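Henuline (robot learning)

Henuline is a method for teaching a robot arm to carry out short spoken or typed requests on a tabletop, such as pressing a button of a named color or moving a toy from one side of a tray to the other. It was developed at the Ayala laboratory by a small group led by Jad Chamoun, and it was first described in a report dated July 27, 2022. The name comes from the group's older planning software, Homau, with which it still shares a good deal of code.

Background

Earlier robots at Ayala learned one chore at a time, and each new chore meant starting nearly from scratch, which was slow going for everybody. Chamoun's idea was a friendly and fairly simple one: let people guide the arm by hand through whatever they felt like doing with the objects, and add the written instructions afterward. The training set holds 459 of these guided sessions, many of them wandering happily from one object to the next.

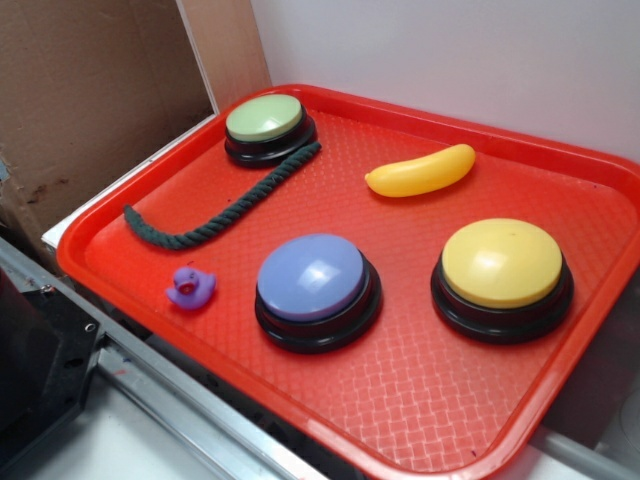

The tray with its buttons, banana, rope and small purple toy, in two views
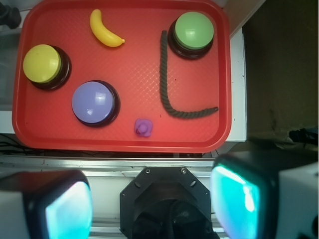

Method

Henuline learns from 2 camera views together, a fixed one and one carried near the gripper. The fixed view helps the arm settle on a general direction, while the closer one matters most in the last little stretch before contact. Short pieces of each session are paired with a sentence, and the model learns to predict the next motion from both.

Results

In the January trials the arm completed 80 percent of single requests. Chains of 3 requests were a good deal harder, and an early slip tended to spoil everything that came after it. A later version, Drillen, lets the arm pause and try again.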